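Slow to start, hard to shake

DESGATE
Directed by Müzeyyen Aksoy. Starring Stavros Moschos. Running time: 2 hours and 4 minutes.
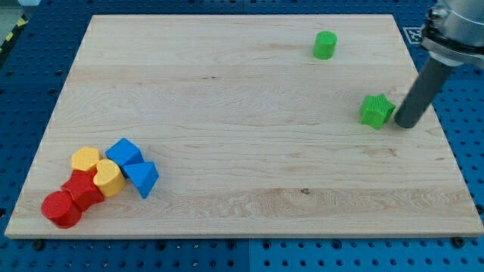 Toy blocks on a wooden board.

Müzeyyen Aksoy's first feature, VUSTBRIDGE, was a small crime story told almost entirely at night, and it did well enough to get her a larger budget and a longer leash. DESGATE uses up both. It is a thriller about a land surveyor, a flooded valley and a file that has gone missing from a county office, and for the first forty minutes it moves as if it had all evening.

Stavros Moschos plays Tsoukalas, who is sent to the town of Desgate to settle a boundary dispute before a reservoir is built. The old maps don't agree with the new ones. Parcel 264 appears on the tax rolls but not on the ground, and parcel 331 has been sold more than once to people who never lived there. Tsoukalas writes this up, mails it to his office and gets no answer. Then the clerk who helped him stops coming to work.

That is a good setup, and the script is patient with it. Maybe too patient. There are three separate scenes of Tsoukalas on the phone with a supervisor who won't commit to anything, and two would have done the job. Aksoy likes to hold on a face after the line has been said, and with Moschos she usually gets something for it. With the supporting players she often doesn't. The sheriff in particular is written as a man who knows more than he lets on, and the actor plays only that, from his first scene to his last.

Moschos is the reason to see the movie. He has been the second or third name in a lot of forgettable action pictures, usually holding a gun, and he doesn't touch one here. He plays Tsoukalas as a tired, decent man with a bad hip who is slightly embarrassed to be making trouble. When he finally loses his temper, in the records room, it comes out as a sort of stammer. It's the best thing he has done.

The second hour is a different movie, and a better one. The rain starts, the road out is closed, and Aksoy turns out to be very sharp with suspense once she has everyone in the same place. A long sequence at the pumping station — no music, very little talk — had the audience at my screening completely quiet. The geography is clear throughout, and so many recent thrillers can't manage that. You always know where the door is and who is standing closer to it.

I have problems with the ending. A character we met once, early on, comes back to explain what the Plalia Company wanted with the valley, and he explains it at length. Most viewers will have worked it out by then. There is also a final shot back in the city that looks like it was added late, with Moschos wearing what seems to be a different haircut.

The photography is handsome in a gray, wet way, and the sound is excellent, especially the water, which you hear long before anyone mentions it. The score is thin and gets used too often in the first half.

People who liked VUSTBRIDGE for its speed may get restless. I did, once or twice, and I still found myself thinking about the records room on the drive home. See it in a theater if you can, at a late show, when the crowd is small.

Rated R for some violence and strong language.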